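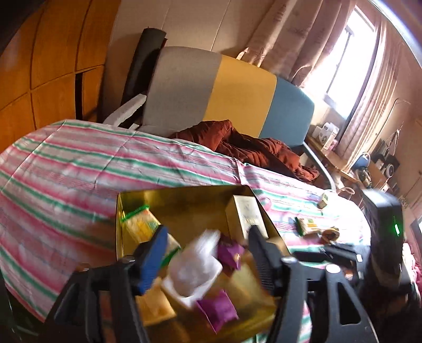
Serkik teaches robots to tidy up by starting with the mess

MEDIA RELEASE — March

Robots are very good at picking up the same bolt all day. Give one a household's odds and ends and it tends to lose its composure. Robotics research group Serkik today released the results of Lurkedeck, a method for teaching robot arms to handle household clutter using recordings made by people with hand-held grippers, in ordinary rooms, with no robot present to get in the way.

The method's main trick is a modest one. Most training recordings are trimmed down to the successful grab. Lurkedeck keeps the dithering as well: the approach, the change of mind, the second go. A model called Evangelista then learns which hesitations were worth having.

In tests on 110 household objects, none of them used in training, a robot arm running Evangelista picked up and put down 79 per cent on the first try. The same arm trained only on trimmed recordings managed fewer, and was noticeably more confident about it.

"We spent a long time throwing away the bits where people looked unsure," said Josué Guerra, who leads the project. "Those were the bits the robot needed. I would like to claim we planned it, but there are emails."

Soft and crinkly things remain the hard part. A sponge gives way when squeezed, bubble wrap hides the shape of whatever is inside, and a knit glove has no fixed shape to speak of. Serkik's collectors were asked to put items like these close together and work through the pile at their own pace, over more than 100 hours of recording. 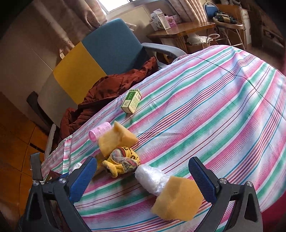 What comes next

The group will spend the coming months on drawers, lids and zips, which the current model treats with open suspicion. A smaller version of Evangelista, named Voron, is being tested on cheaper arms and now takes 8 seconds to decide on a grasp. Guerra describes this as "about what I need for a sock".

The paper, the trained model and a portion of the recordings are free for research use. Instructions for building the hand-held gripper are included, along with a list of colours of finger pad that Guerra says make no difference at all.

Media enquiries: Serkik press desk. Interviews with Josué Guerra can be arranged for any time after 10 am.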